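Shared workroom, Trernville: progress report to Wurkex
Thu 19 April
By Nimal Dissanayake
2 min read

Most of the furnishing work under the grant is done. The main floor is in daily use and the round table has become the spot people go to for small jobs.

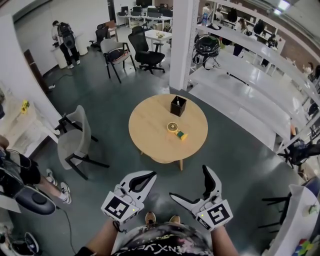
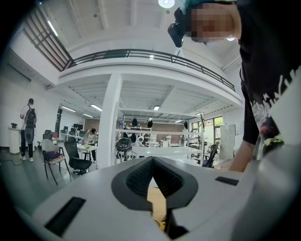
The main floor at Trernville, with desks and office chairs towards the back.

Furniture. The round light-wood table stays in the middle of the floor, with the grey upholstered chair beside it. We tried it nearer the wall in the first week and people walked round it to get to the desks, so it went back. The white desks are all in place. Zurnley delivered seven chairs and two need new castors – they have agreed to replace these free of charge.

Tidying. Small items were being left on whatever surface was nearest. We now ask that the tabletop is cleared at the end of each day and that bags are kept off the walkway. This is working well on the main floor and less well by the door.

Costs. We have spent 900 less than planned on furniture, mainly through buying second-hand from Czerwiński. I would like to move this to shelving, if you agree.

Still to do:
- fix the castors
- label the cupboards
- cover the loose cables on the floor
- choose shelving for the left wall

The next report is due in October.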